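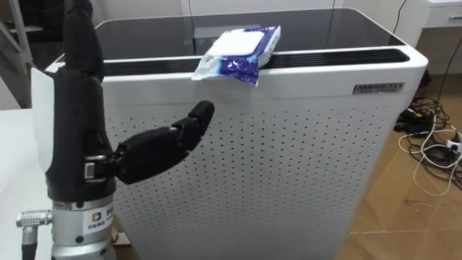
4. Placement and Routine Care

828 views · 15 shares

This section covers floor-standing units with a perforated front panel and a glossy top, installed in offices and shared workrooms. Read it before moving the unit to a new position.

4.1 Placement

1. Set the unit on a hard, level floor. Do not place it on a rug or on a cable.
2. Turn the perforated panel toward the open part of the room.
3. Leave 20 inches of clearance in front of the panel. A desk may stand beside the unit if it does not cover the holes.
4. Route the power cord along the wall. Cords from nearby desks must be kept clear of the unit's base.
5. Enter the room name and the installation month on the log card (form 198). Sites managed by Kashyap use their own card.

NOTE: The clearance in step 3 replaces the shorter distance printed in the first edition of this guide.

4.2 Keeping the top clear

The black slot along the front edge of the top must stay open during operation. Soft packs are the most common obstruction. A pouch of wipes laid over the rim bends down over the front edge and covers part of the slot, and the unit may continue to run with no change in sound.

1. Remove all items from the top panel and the rim.
2. Look along the full length of the slot. Lift out paper, film, or labels by hand.
3. Store wipes and other supplies on the desk or in a drawer.

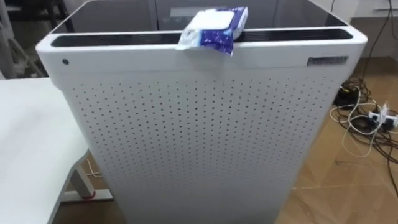 4. Return the unit to its previous fan setting.

CAUTION: Do not put cups, plants, or open containers of liquid on the top panel. Liquid entering the slot can damage the fan and is not covered by the service agreement.

4.3 Cleaning the outside

1. Switch the unit off and unplug it. Wait 15 minutes.
2. Vacuum the perforated panel with a soft brush. Work from top to bottom.
3. Wipe the top panel with a damp cloth. Dry it at once to prevent streaks.
4. Clean the slot with a dry brush only.
5. Wipe the adjoining desk, including the front edge. Close the lids of any small containers on the desk before wiping and set them back from the edge afterward.
6. Plug the unit in and check that it starts.

Dust lifted from a desk settles on the panel. In rooms where both are cleaned on the same visit, do the desk first and move steps 2 through 4 to the end.

Changes to this section are approved by Tariq Afridi, Stokholm site services.

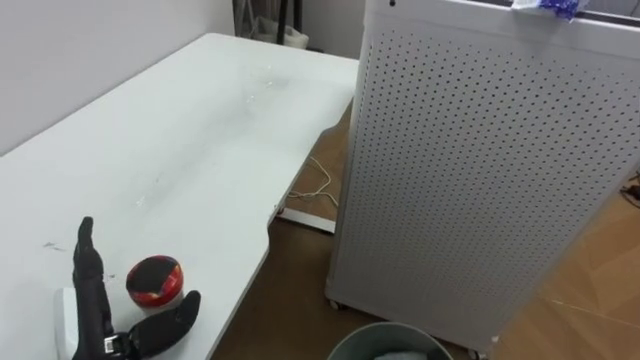

How often should the perforated panel be vacuumed?

Every two weeks in normal use, and once a week in December through February, when windows are usually kept closed.

4 comments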